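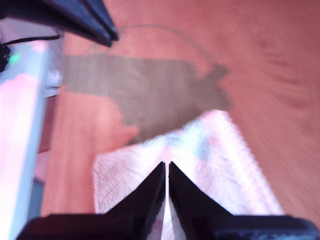 I have strong feelings about folding, and most of them are bad.

My mother folded everything in thirds. Dish towels, bath towels, pillowcases, the rag we used on the car. I kept it up for years out of pure habit, and then in February I moved to a smaller place in Travulstead with exactly one closet, and I finally asked myself what all that folding was for. A sheet, sure. A good shirt, sure. But a little hand towel? It's going to be grabbed by the middle and balled up by lunchtime anyway!

So I quit. My small towels now live in a basket, in a heap, and when I want one I reach in and take one. My friend Sigita Uibo finds this upsetting. She came by on Friday, saw the basket, and had 19 of them in a neat stack before I'd even poured the coffee (yes, she told me the number, she was very pleased with herself). They looked great. By Sunday they were a heap again and I can't say I felt any worse for it.

What I care about is having a towel where I need it, and I think that's the part people skip. We put the nice linens behind a door, all squared up, and then wipe the desk with a sleeve. I'd take one wrinkled towel within reach over 70 perfect ones down the hall. Mine end up next to the computer, and that's where they get used – for crumbs, for coffee rings, for a bit of wax if I've been careless with a candle.

Soft old terry is the best kind for this, by the way. Fraying at the corner? Even better, you won't be precious about it. I've bought the fancy cleaning cloths, 3 to a pack, and I always go back to the faded stuff.

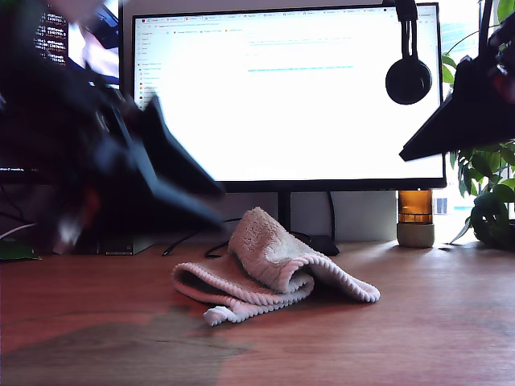 But what about guests?

Fine, I'll give you guests. I have two towels I keep folded for company, on the shelf, in my mother's thirds, and I feel a little fond of her every time I do it. Everything else can slouch. If somebody visits and judges me by the state of a rag on my desk, they were going to find something.

Comments

Līga Pärn: I fold while I watch TV and I love it, you will not take this from me. Agree about terry though.

towelheap: Basket people unite! My husband still refolds mine.

Sigita Uibo: I'm coming back next week and I'm bringing a second basket.

Recent posts

One closet, too many coats
Why I still iron pillowcases
A rainy weekend in Laur
The junk drawer deserves better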